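Handout 4: Reading a demonstration
Open day at Benulari, 17th June
Notes by Joyce Khaemba

Most of you came back impressed. I'd like you to be a little less so before the essay.

The Skumby demo ran in simulation on the big screen, and the host quoted 415 runs. He did not say how many failed. Gopinath Kotian asked twice and got a brochure. Write down what was claimed, then what was shown – they rarely match.

Start with the close view, where the grip looks most convincing.
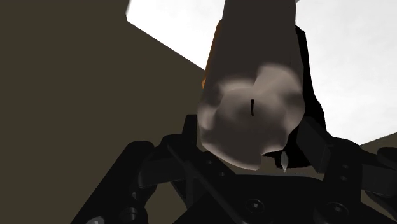
Fig. 1. Simulated gripper with a pale gray object between its finger linkages.

A view this tight says little about reach or clearance. Shading is cheap, and contact is hard to model. Ask what friction values were used and who picked them.

The wider view is fairer to the viewer. On the tank lid the held item has neighbors on both sides, so a few millimeters matter. Compare the Nyaga paper from February, which had 200 trials and listed every one.
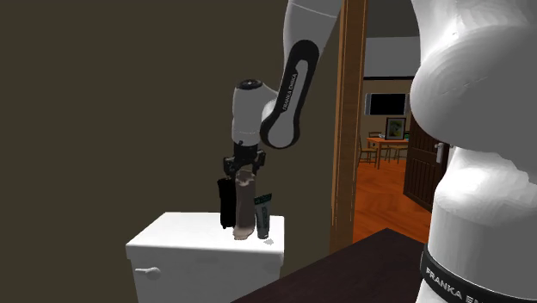 Does a good result in simulation mean the arm will manage in a real bathroom?
It is weak evidence until someone repeats the task on hardware and reports the failures too.

For next time: read the Ullham report, first 40 pages, and bring one claim you don't believe.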